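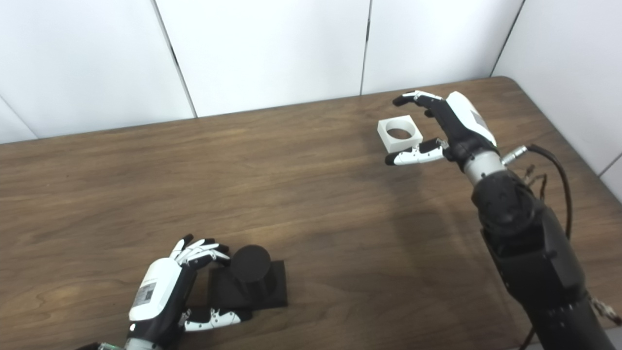
Oiling a wooden tabletop takes an afternoon of work and a couple of nights of waiting. Most of the work is in the sanding, and most of the trouble comes from putting on too much oil. Look at which way the grain goes before you pick up any sandpaper. On a brown top with a strong wavy figure like this one, follow the general run from left to right and ignore the small bends. Scratches made across the grain will show as soon as the oil goes on.

Clear the table and wipe it with a damp cloth. Let it dry. If there is old wax on it, take that off with mineral spirits and open a window.

Sand with 120 grit, then 180, then 220. Use a cork block on the flat and your hand on the rounded corners, where a block will leave a facet. Vacuum up the dust and go over the top with a tack cloth.

Stir the oil, don't shake it. I use Semholm matte, but any hardwax oil in a neutral colour is applied the same way. A 1000 mL tin is far more than one table needs. Spread a thin coat with a white pad, leave it for about 10 minutes, then wipe off everything that hasn't soaked in.
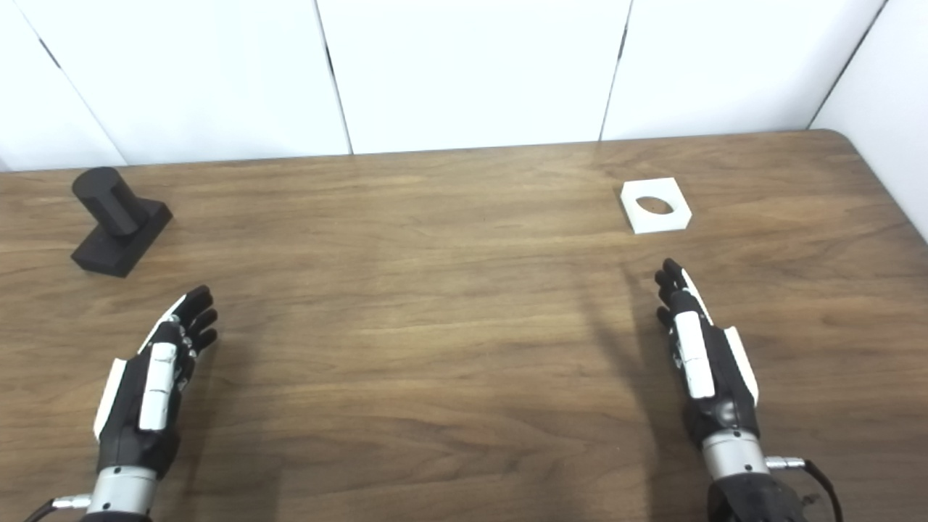
Pale glare across the middle of a brown tabletop.

Check your work from a low angle with the light in front of you. Dull patches want a little more oil, and sticky ones want more wiping.

Leave it overnight and apply the second coat. Two coats will do for a dining table. Keep water off it for a week.

Lay oily rags flat outside to dry before they go in the garbage. Balled up, they can catch fire.

Kirsten Robichaud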